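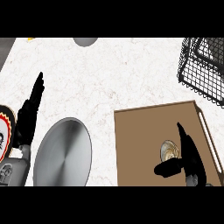
Plorby Collapsible Softbox, 90 cm

I've been shooting portraits in a converted net loft in Padstead for a good few years now, and I sell the lighting kit I use myself, so you can take it that this one has had a proper beating. The Plorby is the softbox I reach for when somebody wants a face lit nicely and I've got a very small window to do it in (children, mostly, and anyone who says they hate having their picture taken).

It's an eight-sided box, 90 cm across, and it opens like an umbrella. You push the collar down the shaft until it clicks and that's it up. I used to have one with separate rods that you had to bend into little holes, and I have the scar on my thumb to prove it! The inside is silver and slightly dimpled, so the light comes out even, and you get 2 diffusers in the bag. I use both for women's headshots and beauty work, and just the inner one when I want a bit more snap on a jacket or a knitted texture.

The shape gives you those round catchlights in the eyes. If you like square, window-type catchlights then have a look at the Ra strip and square boxes instead – same mount, same bag, a touch more money.

What I'd use it for

Head and shoulders, half-length, and a single standing figure if you're happy for the light to drop away towards the shoes. For a full-length fashion picture I'd want something bigger, or a second one lower down. I did a whole lookbook for a little knitwear label in Wondunham with one Plorby and a white board, with the box so close to the model that I spent half the day nudging it out of shot. Close is where it looks best, so do be brave with it.

Fitting

It comes with the common bayonet ring. Other rings are sold separately, so tell me which flash you've got when you order and I'll put the right one in the basket for you. The box is fairly light but it does lean forward, so please hang a sandbag on your stand, even indoors.

What's in the bag

Softbox with collar
Inner and outer diffusers
Fabric grid
Bayonet ring
Carry bag with shoulder strap

Looking after it

Sponge the diffusers with cool water and a drop of washing-up liquid, and hang them up – no tumble dryer, no iron. Creases fall out by themselves after a night on the stand.

Guarantee and delivery

The frame is covered for up to 36 months. Orders placed before 2 pm go out the same afternoon, and you're welcome to collect from Padstead if you message first.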